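Chapter 4
The Folded Shirt and Other Promises

Household advice has a long shelf life and a poor record. A claim about laundry gets printed once, copied by someone who liked the sound of it, and thirty years later it is something everybody's mother knew. Very few of these claims have been tried by the people who repeat them. This chapter takes one small job, getting a clean T-shirt from a basin to a shelf, and asks how much of the advice that surrounds it holds up.

Chapter 3 dealt with washing, where a certain amount can be measured. Folding is harder to study. There is no agreed unit for a good fold. Manuals rely on words such as crisp, neat and proper, and a student who asks what a proper fold is will usually be shown a drawing of a shirt that no one has ever worn.

Start with the basin. Most manuals want each item shaken out and laid flat as soon as it leaves the wash, and warn that a cloth left in a heap will "set" its creases. Some of them give a time limit. The Nilard household course gives 8 minutes, and the Pollock course, written for the same kind of reader, gives 24. Neither says what fabric was used, how warm the room was, or who decided that a crease had set. When two authorities differ by a factor of three and neither shows any work, the student is entitled to doubt both. 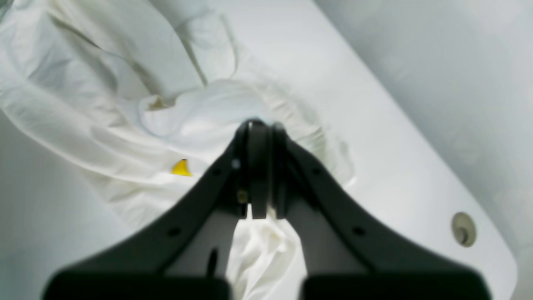 A thin cotton cloth and a heavy towel do not behave alike in a heap, and neither do a loose heap and one with a full load pressing down on it. Weight probably matters more than the clock does. You can check this at home with two matching cloths and a stack of books, and you should do so before reading Section 4.2, where our own results are given. They are not as clean as we would have liked.

What the manuals call a crease is also several different things. There is the sharp line left by pressure, the soft wrinkle left by twisting, and the pucker along a seam, where thread and fabric have pulled by different amounts. The last of these is often blamed on careless folding. We doubt that folding has much to do with it. A seam that puckers on the table tends to pucker on the hanger as well, and no amount of smoothing with the flat of the hand will cure it for long.

Now to the table. The usual instruction is to use a large, clear, flat surface, and here the manuals are on firmer ground. A shirt is wider than people remember, especially with both sleeves out, and folding one on a surface that is too small means folding it twice. Whether the table must also be white, as the Trovunura guide insists, is another matter. The guide says that a white top "shows the true line of the garment." With a dark shirt it may well. With a pale shirt on a white top the line of the garment is about the last thing it shows, and the guide has no advice for that case.

Then there is the order of the folds. Hạnh Trương, who taught the course this book grew out of, collected folding instructions from printed manuals and set them side by side. She found 79 sets for the short-sleeved T-shirt alone. Some begin with the sleeves, some with the hem, and some with a fold straight down the middle. Many begin with the shirt face down, so that a printed design will end up on the outside. Almost all of them describe their own order as the natural one.

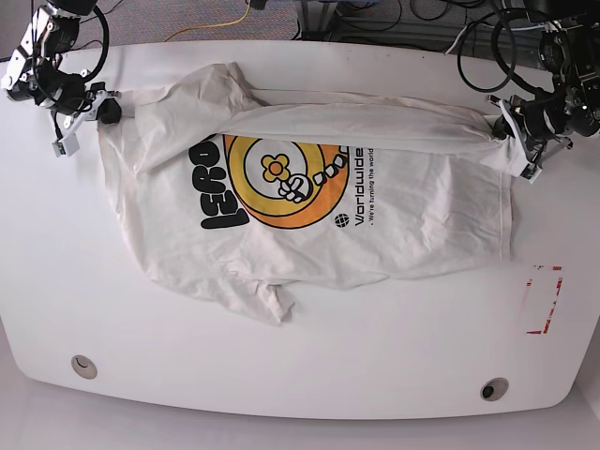

The sideways method deserves a closer look, as it is the one most often sold as a time saver. The shirt is laid with the collar to one side and the hem to the other, and the far edge is brought over toward the middle. Supporters say that this keeps the long fold straight. It can, if both ends of the edge move together. When one end gets ahead of the other, the fold runs at a slant and the shoulder swings out into a point. Hivent, which sells a folding board, claims that its product prevents this. The claim was tested on stiff new shirts by people who had been shown how to do it — a fair test of the board, perhaps, but a poor guide to an ordinary pile of washing.

Sleeves are where most methods quietly give up. A drawing shows the sleeve as a tidy flap. A real one twists at the opening, and it has to be pulled square before anything else will lie flat. Few of the instructions in the Trương collection mention this step. We suspect that the authors did it without noticing and left it out when they came to write the method down.

Before you go on, fold one shirt in your usual way and write down every movement, the small corrections included. Keep the list. You will need it in Section 4.1, where we compare what people say they do at the folding table with what they do there.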